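Steckbrett Roltent — Aufbau und Bestücken
Abschnitt 4 der Kurzanleitung, Stand Dezember

Gilt für das weiße Brett mit den blauen Teilen. Für die ältere Ausführung von Dreltell siehe Abschnitt 7, da sind die Aussparungen anders verteilt.

4.1 Vor dem Start

1. Tisch abräumen und abwischen. Dunkle, matte Tischplatte ist am besten, auf hellem Untergrund sieht man die Brettkanten schlecht.
2. Brett flach auflegen. Nicht unterfüttern, keine Matte drunter.
3. Ausrichten: runder Knauf nach hinten, weg vom Körper. Die Vorderkante des Bretts läuft parallel zur Tischkante.
4. Prüfen, ob das Brett kippelt. Wenn ja — Gummifüße kontrollieren, meist ist einer abgefallen und klebt noch in der Schachtel.
5. Blaue Teile aus dem Beutel nehmen und nach Form sortieren. Erst zählen, wenn alles liegt. Packliste klebt innen im Deckel.

Hinweis: Licht vorher einstellen. Bei farbigem Licht nimmt das weiße Brett die Lichtfarbe an und die aufgedruckten Umrisse werden schwächer. Geht trotzdem, dauert am Anfang nur länger. Wer unsicher ist: erst bei normalem Raumlicht einmal komplett durchstecken.

4.2 Eckige Teile

1. Mit den rechteckigen Schlitzen anfangen. Die sind unempfindlich und geben ein Gefühl dafür, wie stramm die Teile sitzen.
2. Teil von oben greifen, zwischen Daumen und Fingern, möglichst weit oben. Unten muß die Kante frei bleiben.
3. Knapp über den Schlitz führen, kurz anhalten, ausrichten.
4. Senkrecht absenken. Nicht schräg einfädeln und dann nachdrücken.
5. Loslassen erst, wenn das Teil aufsitzt.

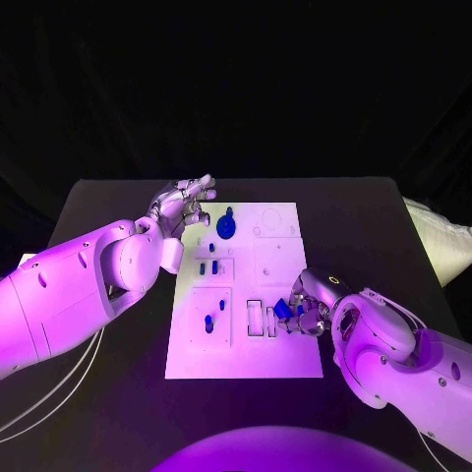

Abb. 4-1: Blaues Teil über den rechteckigen Schlitzen, Knauf links hinten auf dem Brett.

Klemmt ein Teil: rausziehen, um eine halbe Drehung wenden, nochmal. Klemmt es wieder, liegt es vermutlich am falschen Platz. Keine Gewalt, die Ränder der Schlitze brechen sonst aus. Ersatzplatten gibt es einzeln bei Manninen, Lieferzeit leider recht lang.

ACHTUNG: Brett während des Steckens nicht mit der flachen Hand belasten. Die Einzelplatten sind nur aufgesetzt und verrutschen bei seitlichem Druck.

4.3 Runde Teile und Stifte

Hier wird es fummeliger. Zylinder und Stifte zuerst hinlegen, dann der Reihe nach einsetzen.

1. Stift knapp unter dem Kopf fassen, Fingerspitzen zusammen. Keine Handschuhe, sonst rutscht er durch.
2. Loch suchen, mit der Stiftspitze leicht antippen, bis sie von selbst reingleitet.
3. Nachdrücken mit einem Finger. Bündig ist nicht nötig, der Stift muß nur stehen bleiben.
4. Die großen Kreise auf dem Brett sind Ablagen, keine Löcher. Dort wird nur aufgelegt.
5. Weiter zum nächsten. Reihenfolge egal, aber immer die selbe nehmen, wenn Zeiten verglichen werden sollen.

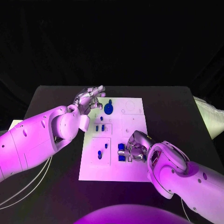 Wer beidhändig arbeitet, legt vorher fest, welche Hand was macht. Üblich: eine steckt, die andere bleibt in Bereitschaft und geht nicht über das Feld, in dem gerade gesteckt wird. Sonst stößt man fertige Teile wieder um. Passiert vor allem hinten, weil man über die vorderen Teile drübergreifen muß.

Hinweis: Für den Vergleich von Durchgängen 60 Sekunden Pause zwischen zwei Läufen. Nach 300 Durchgängen die Löcher auf Abrieb kontrollieren, blauer Staub am Rand ist normal und wird trocken abgepinselt. Kein Öl, kein Silikonspray.

4.4 Hintere Kante

Teile an der Hinterkante zum Schluß. Hand von oben gekrümmt drüber, nicht flach hineinschieben. Ärmel hoch und lose Kabel oder Bänder vom Brett weghalten, die ziehen gern mal einen Stift mit raus.

Reicht der Arm nicht: Brett näher ranziehen, vorher aber alles loslassen. Nicht mit gegriffenem Teil schieben.
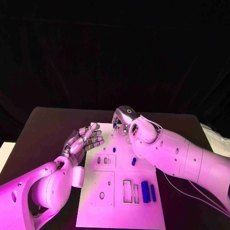

Anmerkung von Bemix zu 4.4: Wir machen es genau andersrum und fangen hinten an. Dann steht vorne noch nichts im Weg und beim Drübergreifen fällt auch nichts um. Die eckigen Teile kommen bei uns deshalb zuletzt dran. Könnte man in der nächsten Fassung wenigstens als Variante aufnehmen.

Variante ist zulässig, Reihenfolge dann bitte im Protokollblatt vermerken. Felder dafür sind auf Seite 2 untne.

4.5 Abbau

1. Teile einzeln ziehen, nicht das Brett umdrehen und schütteln.
2. Zurück in den Beutel, nachzählen.
3. Brett trocken abwischen, flach lagern. Nichts draufstellen.

Fehlende Teile sofort melden, Formular siehe Anhang B.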